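GenRobot.AI hand-held gripper, pair: replacement linkage pins and pad fault

Product page, updated October 2024
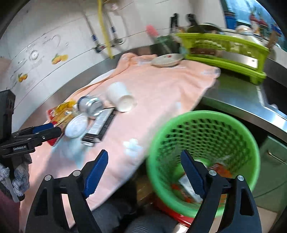

We love these grippers. They go where a full arm won't, you can pick one up and be collecting kitchen work within minutes, and the ridged pads hang on to cups, cans and crinkly packets that defeat smoother fingers. Which is why the pin fault annoyed us so much, and why it gets the top of the page.

The fault

On units from the March batch, the outer linkage pin can creep out of its seat. The first sign is a finger that opens a shade late. If it carries on, the finger tips sideways under load and lets go of whatever it's holding. Kyu-ri Sung spotted it on our Ilomthorpe bench after a tin dropped out of a perfectly good grip, and she then got it to happen again at 240 cycles on a second unit (brilliant bit of stubbornness, that). A pin that has walked right out leaves a sharp end near your knuckles, so please treat it as a safety matter and stop using the tool.

How to check yours

Open the fingers fully and look along the pins from the side. The ends should sit level with the black linkage. Push each finger gently left and right: a little give at the pad is normal, a click at the joint is not. Check again after any knock against a counter edge or the rim of a basket, even a light one. Wear your usual gloves, but take them off for the push test, you'll feel the click much sooner with bare fingers.

The fix

The Sorken pin set replaces the lot. The new pins have a shoulder and a spring clip, and Irina Costache has been trying to shake one loose for 22 days without any luck! Fitting takes 5 minutes a finger with the key supplied. Don't glue the old pins. We tried it, the glue got into the joint and we lost two good linkages.

Pads

Separate matter: a few early pads from Vasiliauskas were moulded too soft and the teeth fold over on heavy pans. The current pads are firmer and grip better on wet plates too. Swap both pads on a tool together or the grip pulls to one side.

In the box

Pin set, clips, key, fitting sheet
Pads sold in pairs
Free to owners of March batch tools, just send us the serial number from inside the handle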